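Filed under: Hardware > Desktops and refurb

Re: [fornoter-refurb] CPU swaps on the Dell towers

On Sunday, May 5, 2019, the list member at Guo wrote:
> We have 163 towers to get through before December and 7 of them
> won't post after a processor swap. Same board in each. Is it worth
> pulling the chips again, or should I write the boards off?

Pull the chips again. I did four of the same batch at the Merkudach bench and two of them came good on a reseat with no other change. Before you lift anything, disconnect the mains lead, hold the power button for a few seconds and take the cooler off square. If it sticks, twist it gently. Don't lever against the board. 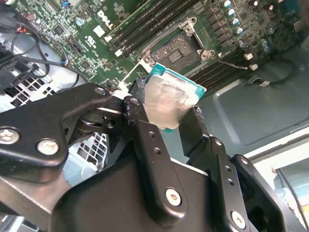

Old paste is the next thing to deal with. Isopropyl on a lint-free cloth, wiping from the edge of the lid toward the centre, then a second pass with a clean part of the cloth. Grey streaks and haze like those on the silver lid of this one want another wipe before new paste goes on. Keep the cloth well away from the open socket. If paste gets in among the contact pins you'll spend longer on that than on the other six machines.

Check the pins under a raking light from two sides. Any pin that catches the light differently from its neighbours is probably bent. Match the notches, lower the chip straight down by its edges and let go. It shouldn't need any pressure until the lever closes.

If it still won't post, try one memory stick in the first slot and clear the CMOS. After that I'd set the board aside for parts. The Vundier sheet has a column for it.

--
fornoter-refurb list, plain text please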